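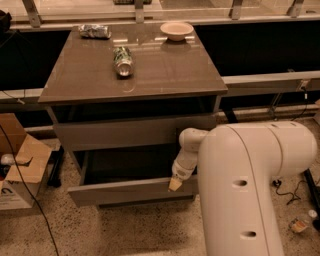

Section 4. Connecting a controller to the Trollis game box

Before you begin, finish the network steps in Section 3. The status light on the front of the box must be steady green. If it is still blinking, the box is downloading its first update and will not accept a controller yet.

You need:
the Trollis box, switched on
one Wistura controller, or another Bluetooth controller from the list in Section 9
the short USB cable from the package

4.1 Pairing with the cable

This way is recommended for the first controller.

1. On the home page, open Settings, then Controllers.
2. Choose Add new. A window with a four-digit code is shown on the TV.
3. Put the small end of the cable into the controller and the large end into the left USB port of the box. The right port gives power only and cannot be used for pairing.
4. Wait until the controller vibrates two times.
5. Press the round button in the middle of the controller. The code window closes and the controller is shown in the list as Player 1.
6. Remove the cable.

Note: If the code window closes before the controller vibrates, the time for pairing has ended. Choose Add new again. You do not need to restart the box.

4.2 Pairing without the cable

1. Open Settings, Controllers, Add new.
2. Hold the round button and the Menu button together for 7 seconds. The light on the controller changes from white to fast blinking blue.
3. Select the controller when its name comes on the TV. A new Wistura controller has the name WST and the last digits of its serial number.
4. Press any button on the controller to confirm.

Repeat for every player. The box remembers up to 11 controllers, but only four can play at the same time. When the memory is full, the controller which was not used for the longest time is deleted from the list.

Caution: Do not start the pairing while a firmware update is running on the controller. The light is orange during an update. If the update is interrupted, the controller may need the recovery described in Section 8.

4.3 Updating the controller firmware

Cloud games are sensitive to delay, and older firmware sends the button signals too slowly for them. Version 143 or newer is required for streaming. Games which are installed on the box itself will work with any version.

1. Connect the controller with the cable and leave it connected.
2. Open Settings, Controllers and select the controller.
3. Read the line Firmware version. If the number is lower than 143, choose Update.
4. Wait until the light turns white again. Do not remove the cable before this.
5. Disconnect the cable and press the round button.

4.4 Testing the delay

1. Open Settings, Streaming, Test.
2. Press the A button each time the circle on the TV becomes full. The test has 20 circles.
3. Look at the result. Green means that all games are suitable. Yellow means that slow games are suitable, for example puzzle or card games. Red means that streaming is not recommended.

If the result is yellow or red, try these things in the given order, and repeat the test after each one:

Switch the TV to Game mode. On many TVs this setting is in the picture menu, and it must be set separately for each HDMI input.
Connect the box to the router with a network cable.
In Settings, Streaming, change Quality from Automatic to Medium.
Move the box out of a closed cabinet. Metal doors weaken both the Wi-Fi and the controller signal.

Note: Headphones connected by Bluetooth use the same radio as the controllers. With three or more controllers, please use headphones with a wire.

4.5 Changing the buttons

You can save one button layout for every game – the layout is stored in your Siqueira account and not in the controller. If you sign in on another box, you will find the same layout there.

1. Start the game and hold the Menu button until the side panel opens.
2. Choose Buttons, then Edit.
3. Press the button you want to change, then press the button which should replace it.
4. Choose Save for this game.

To go back to the original layout, choose Reset in the same panel. The reset is made for this game only.

4.6 Messages on the TV

Error 297: The controller is paired with another box. Delete it there, or hold the round button and the View button together until the light goes off, then pair it again.

Controller not supported: The controller was found but it has no driver. Some models by Forker work only with the cable.

Battery low: Charge the controller. You can continue to play while it is charging, also from the right USB port.

Text and corrections for this section: Delali Fiadzo. Last revised in February.

Continue with Section 5, Adding family accounts.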